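Floral Carpets: A Friendly Encyclopedia Entry

14 shares | 3 comments

A floral carpet is any carpet whose main pattern is flowers, and yes, I know that sounds too obvious to write down. But people send me pictures of vines, paisleys and plain old stars and ask if those are "florals," so let me start with how I sort them. If the flowers are the biggest thing on the carpet, it's a floral. If they're tucked into the corners of something else, I call it a mixed pattern and move on with my day.

The word "medallion" comes up a lot. In the strict sense it means one big round or oval shape in the center of a carpet, with everything else arranged around it. In everyday talk (and I'm guilty of this too) it gets used for any large rounded motif, including the big open flower heads that repeat across a room-size carpet. Roses and peonies are old favorites. Chrysanthemum types have lots of narrow petals packed in a ring, and they read well from across a room, so designers like to blow them up really large.

How the pattern gets there

There are a few ways to put a flower on a carpet. In a hand-knotted one, the maker ties each bit of yarn in place, color by color, usually following a chart on squared paper. It is slow! Woven machine carpets do the same job with a loom that brings up the right color at the right spot. Printed carpets start out plain, and the dye goes on afterward. Tufted ones are punched through a backing with a needle, then glued behind.

You can often get a hint by flipping a corner. Knots show up on the back as tiny bumps in the same pattern as the front. A tufted carpet usually has a cloth backing hiding the glue. I've been wrong plenty of times going by the front alone, so I flip everything now, including once at my aunt's house in the middle of dinner.

My friend Paavo Karppinen grew up over his family's carpet shop, Lappalainen, and he taught me most of what I know about drawing the flowers themselves. A curve on a carpet is never really a curve, it's a little staircase, and the finer the weave the smaller the steps. That's why coarse carpets tend to have chunky, simple blossoms. The shop's old chart book has 865 flower drawings in it, and Paavo swears he can name the ones he hated coloring in as a kid.

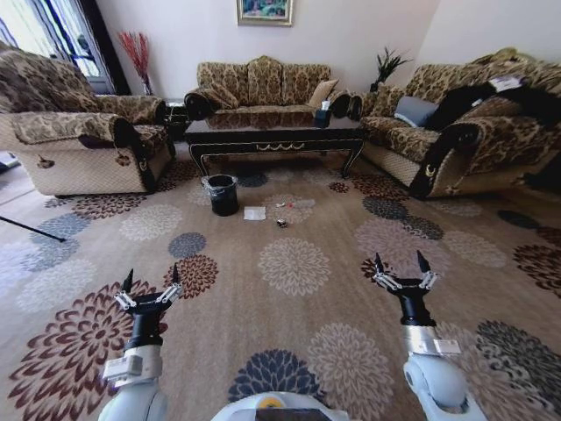
VESSTEAD, February

Colors

Maroon, navy and cream on beige is a mix I never get tired of. The dark flowers carry the pattern and the cream ones give your eye somewhere to rest. Dusty blues and grays sit in between. Red grounds are the traditional choice in a lot of places, but a beige ground makes a small room feel lighter, and it hides crumbs better than you'd think — dog hair depends on the dog.

Fading is the big worry. Sunlight gets to nearly every dye in the end, and reds and blues don't always go at the same speed, so an old purple can wind up looking brown. Turn the carpet end for end now and then if one side sits by a window.

Size and placing

With a large repeat, measure the pattern as well as the room. One carpet I bought from Trenano had such huge blossoms that the sofa swallowed the best one whole, and I moved that sofa every Saturday for a month before I gave up and put it against the other wall. Much happier now!

Care

Vacuum with the pile, go easy on fringe, and blot spills with a plain white cloth. Printed carpets can lose color if you scrub, so test any cleaner in a corner first. For wool, keep an eye out for moths, especially under heavy furniture where nobody walks.

Collecting

Old pattern charts are fun to hunt for and take up a lot less room than carpets. I have 19 of them framed in the hallway, mostly from the Trerelus mill sale.

Related entries
Carpet Borders and Corners
Hand Knots, Explained Slowly
Paisley
What Is a Runner?
Wool and Moths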